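Dronetti Skills Diary Cards, Set of 64

Home / Therapy Supplies / Group Materials / Diary Cards

Item: Skills Diary Cards, boxed set
Maker: Drellano
Stock: In stock, ships in 2 business days

A boxed set of daily diary cards for clients in individual therapy or a weekly skills group. Each card covers one week. The front has a row for each day and columns for mood, sleep, urges, medication taken and skills used. The back lists common skills by type, with a small box next to each so a client can mark what was tried and when.

The cards were laid out for adults but are used with older teens as well. Wording is short. Ratings run from zero to five on every line, so clients do not have to switch scales partway down the card. Two columns on the front are left without a heading – the client and therapist can fill these in with whatever they have agreed to track.

What comes in the box

64 diary cards, printed both sides
One instruction sheet for the therapist
One instruction sheet for the client, which may be copied
Four blank tab dividers

Paper and size

The cards are printed on heavy uncoated stock that takes pencil, ballpoint and most felt tips. They fold once along a scored line to fit a coat pocket or a small bag. Unfolded, they fit a standard letter-size binder and are punched for three rings. The ink is dark gray on cream. Earlier printings used a light blue that did not copy well, and we stopped selling those in January.

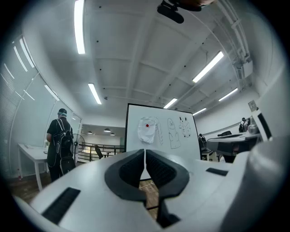

Group Materials

Groups usually go through cards faster than a single practice does. If you run a group of eight, one box will last eight weeks. The Jolitport case holds several boxes and costs less per card. It comes with a larger wall version of the skills list, which can be pinned up where members can read it from their seats.

Some leaders collect the cards at the start of each session and hand them back at the end. Others have members keep their own. The cards work either way. There is no line for a full name, only a space for initials and a start date, so a card left on a bus does not say much about who filled it in.

Using the cards

Ask clients to fill in the card once a day, at the same time if they can manage it. Evening is the most common choice. A card filled in the night before the session from memory is less useful, but it is still worth looking at together. The instruction sheet has a short section on missed days and how to talk about them without turning the session into a lecture.

The cards are a record for use in treatment. They are not a screening test and do not produce a score. Clients who mark a high rating on the urges line should have a plan already worked out with their therapist, and the client sheet has space to write down that plan and the phone numbers that go with it.

Goes with

Fuchs Binder, three-ring, with inside pocket. Sold separately. The pocket takes folded cards and the client sheet.

Drellano Emotion Word List, laminated, single sheet. Useful for clients who find the mood column hard to fill in.

Dronetti Leader's Notebook. Undated pages for session notes, attendance and homework.

Ordering for clinics

We accept purchase orders from clinics, hospitals, schools and county agencies. Terms are 30 days from the invoice. Orders of 4,000 cards or more can be printed with a clinic name and phone number at the bottom of the front side. Printed orders need a signed proof and cannot be returned. Please send your logo as a clean black file – color logos are converted to gray.

Returns

Unopened boxes may be returned within 90 days for a full refund, less shipping. Opened boxes can be exchanged if there is a printing or punching fault. Keep the box label, as the batch number is on it.

Copying

The client instruction sheet may be copied for your own caseload. The cards themselves may not be copied or scanned for resale. A license for use in electronic records is available by written request.

Page updated Sep 25, 2026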